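**Re: [lastville-pantry] Snack table packaging, what to keep**

February 27, 2018

Following up on the question from last week, with the quoted part below.
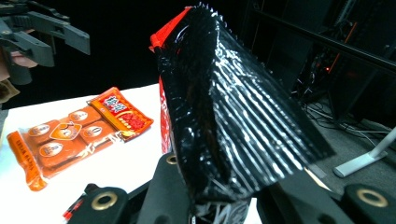
> We have 200 snack packs left over from September and no agreement on what goes out first. Can someone say which kinds hold up on the table and which should stay in the box? Also, does anyone read the Chinese labels?

My vote is to put the bagged snacks out first. The black bags with the thin white diagonal stripes stand up fine in a basket, and the crimped top makes them easy to grab. They take up a lot of room in storage for what they weigh, so I would like them gone before we reorder from Skeller.

The orange cakes are the opposite. They come four to a pack in clear plastic, and the packs lie flat, so they stack well and can wait. Please don't open a pack and put single cakes out - people take one and the rest dry up. Leave the red and yellow header card on too. I can't read the characters on it, but some people on the list can, and they will want to check the ingredients.

On storage: the Oden bins are still the best size. Mühlbauer sent a price for bigger ones and I don't think we need them. Bags on top, flat packs on the bottom, and write the date on the bin lid with a marker.

If you have a key to room 806, the spare baskets are on the shelf behind the door. Take what you need and put it on the sheet.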